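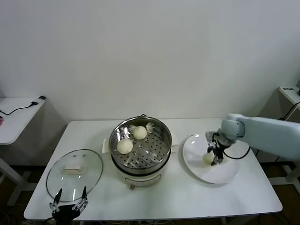 According to Athanasiadis, steaming is the oldest way of cooking bread that needs no oven, and the one most easily spoiled by impatience.

Steamed bread
Updated September
By the Grelano Food Reference desk

Steamed bread is a family of breads cooked in the vapor of boiling water instead of in dry heat. Most kinds are made from wheat flour, water and a raising agent, although corn, rice and rye are used in some regions. Steamed breads have a soft, pale skin and a moist crumb. They do not brown, as the surface never gets hot enough for a crust to form.

Temperature and texture
At sea level, steam in a vented pot stays close to 100 degrees Celsius. An oven used for bread is commonly more than twice as hot. The lower heat sets the starch and protein in the dough but leaves out the toasted flavors of a baked loaf. Steam also gives up a good deal of heat when it condenses on the dough, so small buns cook quickly. A plain bun the size of a small fist takes around 15 minutes.

Dough
Wheat doughs for steaming are usually made with flour of low or medium protein. Strong bread flour gives a chewier result and a surface that may wrinkle. Yeast is the most common raising agent. Older methods use a piece of dough kept back from an earlier batch, with a little alkali kneaded in to offset the sourness. Baking powder is sometimes added to yeast dough for a lighter crumb.

Filled buns are closed by gathering the edge of a dough circle into pleats and pinching or twisting them together at the top. Unfilled buns are rolled into balls or cut from a log. 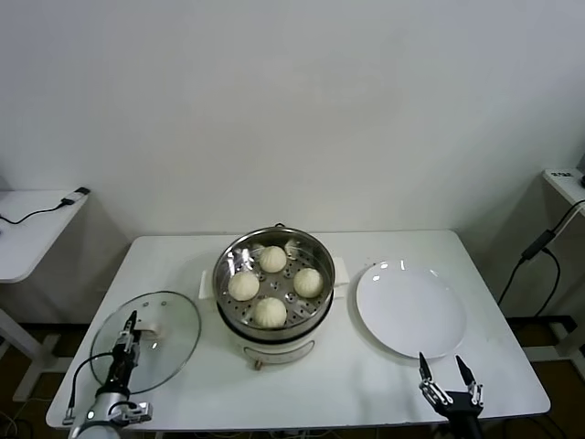 Steamed buns with twisted tops in a perforated steel basket.

Equipment
The basic arrangement is a perforated tray held above boiling water under a lid. Bamboo baskets absorb some of the moisture that gathers overhead. Metal and glass lids shed it as drops, which can leave marks on the dough – some cooks wrap the lid in a cloth for this reason. Baskets are often lined with paper, cloth or leaves to prevent sticking. Electric steamers heat the water with an element in the base.

Regional forms
In northern China, plain steamed buns are a staple eaten in place of rice, and filled buns are sold widely as a breakfast food. Related breads are found in Korea, Japan, Vietnam, the Philippines and Central Asia. Central European dumplings made with yeast dough are steamed or boiled and served with sauce, fruit or melted butter. Boston brown bread, made from rye, corn and wheat with molasses, is steamed in a can or mold and takes much longer than a bun.

Storage
Steamed bread firms up as it cools and is best eaten the same day. It freezes well, and a second steaming softens it again. Dry reheating tends to make it tough.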